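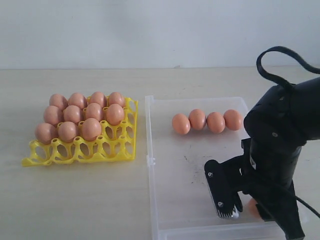 Brown eggs in the yellow tray, kitchen store, August.

Morning, 7.40. The eggs were brought through to the kitchen and set out on the table. The front row of the tray remains free, together with one place in the row behind it. The clear container was put beside the tray, and the clip or hinge tab on its side is to be checked before it goes back on the shelf.

Gizella Somogyi has asked that older eggs be used before any new ones are opened. This was agreed. The delivery note from Brandik, number 2748, has been placed in the folder — the previous one is still missing and a copy has been requested by telephone.

Breakfast was served at the usual time. Porridge was preferred to toast by most residents. The oven in the small kitchen is slow to heat and has been reported again.

Afternoon. A sponge was made for tea from the Sarmiento recipe, with less sugar than stated. Flour is running low; 2000 grams to be added to the next order, with baking powder. Cold store cleaned and the door seal wiped down. Keys returned to the office at 5.15.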